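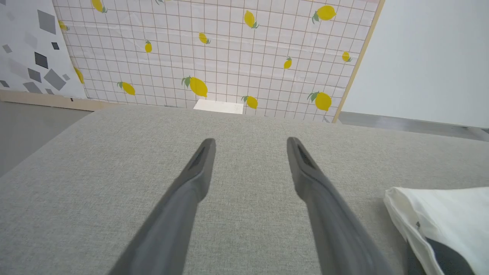 FOR IMMEDIATE RELEASE
Endanport, 2019-04-11

Thibodeaux opens Stistura, a mending counter and clothing swap, in the old Grasano building

We're finally doing it! After a long winter of paint samples, permit forms and one very stubborn front door, Thibodeaux is opening a second place in Endanport, and it's going to be a whole lot different from the first one. It's called Stistura, it's on the ground floor of the Grasano building, and it's where you can bring the clothes you love but can't wear right now (split seam, dead zipper, hem dragging on the sidewalk) and get them fixed by people who do this all day long. You can also swap the clothes you don't love anymore for something you might.

Doors open this Saturday at 9 in the morning. Come on by!

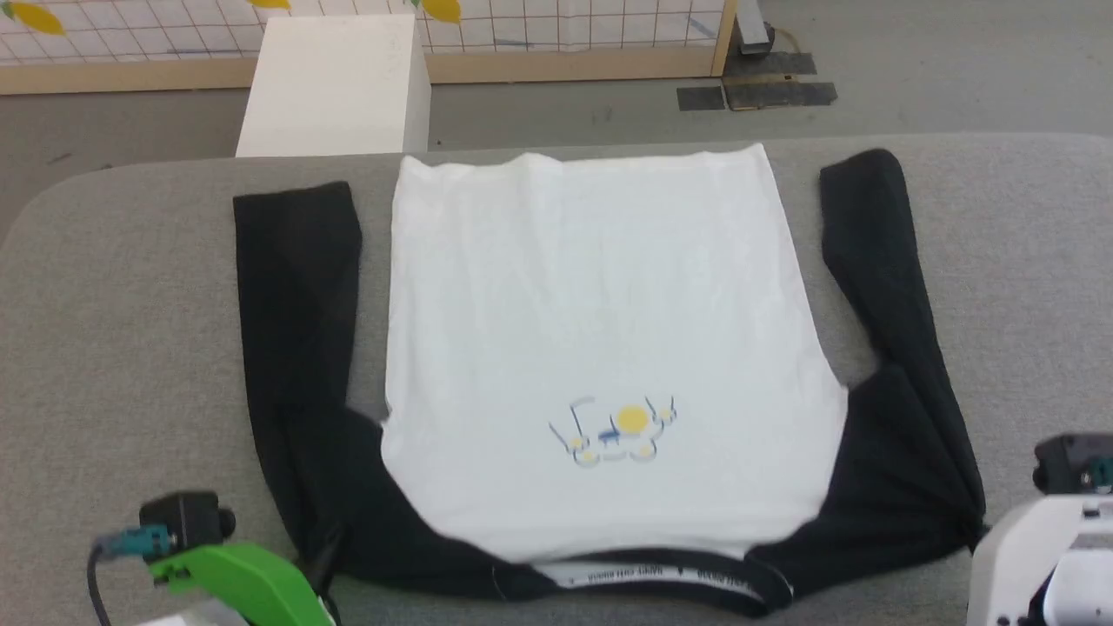 Corinne Thibodeaux
Owner, Thibodeaux and Stistura

I started Thibodeaux as a plain old alterations shop. Prom dresses, suit pants, bridesmaids in a panic, that kind of thing. We still do all of it at the first location and we're going to keep doing it, so if you've got a dress waiting for you there, please don't worry, it's on the rack with your name on it.

But for years people have been coming in with a bag of regular stuff and kind of apologizing for it. A kid's baseball shirt. A sweatshirt from college with the cuffs gone. They'd put it on the counter and say they knew it was silly to pay for fixing something like this. I never thought it was silly! A shirt somebody wears every week deserves a decent repair way more than a gown that comes out of the closet once. The trouble was that our prices and our schedule were built around the gowns. If you brought me a T-shirt in May, you got it back in June, and it cost you more than I was comfortable with.

So Stistura has its own prices and its own people. Simple repairs start at $2, and that covers a button or a small hole in a seam. Most everyday jobs, like a new zipper in a hoodie or a pair of jeans patched at the knee, come in at $18 or under. If it's going to be more than that, we'll tell you before anybody picks up a needle, and you can take it home again with no hard feelings.

We'd love it if you washed things before you brought them in. Jackets with a lining take longer than you'd think, so give us a few extra days on those. And we can't do leather yet. I've priced the machine and I need to lie down for a while before I look at that number again.

How the swap works

The back half of the room is all racks and shelves. Bring in clean clothes in wearable shape, and for each piece we take you get a paper ticket. One ticket gets you one piece off the racks, any piece, and we don't get into whether your blouse is worth more than somebody else's cardigan. Coats are the one exception and go two tickets to a coat. Tickets don't expire. If you lose one, well, you lost one, so stick it in your wallet.

We've been collecting since October to get ready, mostly from customers at the first shop who heard me going on about it, and we'll have 500 pieces out on opening day. Kids' clothes are the strongest section by far. Men's pants are pretty thin, I'm sorry to say, so if you've got a closet full of chinos that shrank (we'll call it that), bring them on down and you'll make some people very happy.

Anything that comes in with a little damage goes up front to the mending counter first, and the racks get it after that. If it's past saving, we cut it up for patches. I have a drawer for plaid flannel that I'm frankly a bit too proud of.

The building

Folks who grew up here will remember the Grasano building as the shoe store, and before that it was a dry goods place for ages. It's 93 years old this year. We kept the tin ceiling and the long front windows, and we kept the wooden ladder on its rail too, although it's strictly for looks now and I've had to say so to my own staff more than once. The floor was a bigger job. There was carpet on top of tile on top of another carpet, and underneath it all were the original boards, scuffed up but solid. We sanded them and left the scuffs where they were.

Parking is on the street or in the lot behind the bank, which is free on weekends. The side entrance has the ramp, and it's unlocked whenever we're open.

Opening Saturday

We'll have coffee from 9 until it's gone. If you come before noon with one item that needs a button, we'll sew it on for free while you wait, one per person please. Swap drop-off is open all day, but I'd ask you to keep it to a single bag this first time so the line keeps moving and we can look at everything properly.

Beginner mending classes start the week after. They're on weeknights and they're small, and you'll bring something of your own to work on so you go home with a shirt you can wear instead of a square of practice cloth. The sign-up sheet is at the counter. I know, I know, a paper sheet. The online one is coming.

Hours after opening day are Tuesday through Saturday, 10 to 6. The first Thibodeaux shop keeps the hours it's always had, and you can drop off for either place at either place.

Press and everybody else

If you write for a paper or a blog or a school newsletter and you'd like to see the place ahead of time, call the main shop and ask for me. I'm in most mornings. I'm happy to talk on the record about zippers for as long as you can stand it, and you're welcome to come up front and try the machines.

Stistura is owned and run by Thibodeaux, Endanport.

###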